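Vilby Neighbors Help Board > Kitchen and Storage

Round container with snap tabs: do I open them in any particular order? And does it go on the top or bottom of the rack?

Embla Hovland
Posted in August

I moved into the Skistgate apartments with 11 boxes, most of them containing other, smaller boxes. One thing that made it was a round food container, clear-ish sides, dark teal lid, tabs all around the rim that snap down. My aunt swears by it. I mostly swear at it.

Two things. First, when I pull up one tab, the lid stays exactly where it is, and by the time I've got the last one up I have usually pressed the first one back down with my wrist. Is there a method? Second, I bought a two-level white wire rack for the counter and can't decide which level the container should live on. The top is a flat shelf and looks like the obvious place. The bottom looks tidy but I'd be reaching between bars for my lentils every evening.

I've lost more than one fingernail to this lid and would like to keep the remaining set. Pictures of the lid and rack below. 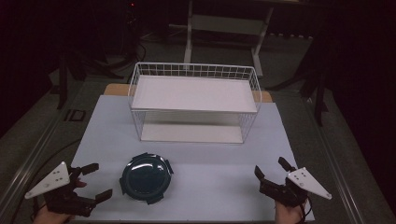
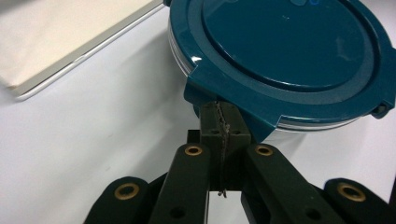 Rack and teal lid in the first one, front tab close up in the second.

Thanks in advance. The lentils are from Nygård and they are getting old.

Alvar Myklebust

Bottom shelf. Heavy things go low. We have had ours on the bottom for 19 years and it has never fallen off anything.

Tuva Eide

I'll take the lid first, as Alvar has been very thorough about the shelf.

Start with the tab farthest from you and work toward yourself. Hold the lid down in the middle with your free palm, get the other thumb and finger on either side of the tab, and lift from its lower edge. Don't pull outward, pull up. Once it's open leave it sticking out like a bad haircut and go on to its neighbor. If your wrist keeps closing the first one, turn the container a little between tabs so the open ones are always on the far side. When they're all up, lift the lid at one edge to let the air in. If you try to take it straight up it will hang on like a guest at midnight.

Closing is easier: press the center, then do two tabs opposite each other, then the rest. If one refuses, the seal has probably got a crumb in it. Run a cotton swab around the groove and try again before you blame the tab. I did blame the tab once and it is now in my drawer, by itself, doing nothing.

As for the rack, measure it. Put the container next to the rack, tabs sticking out, and see whether the gap between the two shelves is taller than the lid. If you have to tilt it to get it in, it goes on top. I'd put it on top anyway if you eat from it daily - the lower shelf is for the things you bought on sale and feel guilty about.

One warning: don't store it with the tabs open. They catch on the wire and then you're moving the whole rack across the counter at 7 in the morning.

Hedvig Myklebust

Alvar's has never fallen off because Alvar's has never been opened. It has rice in it. I use the jar.

Top shelf, Embla.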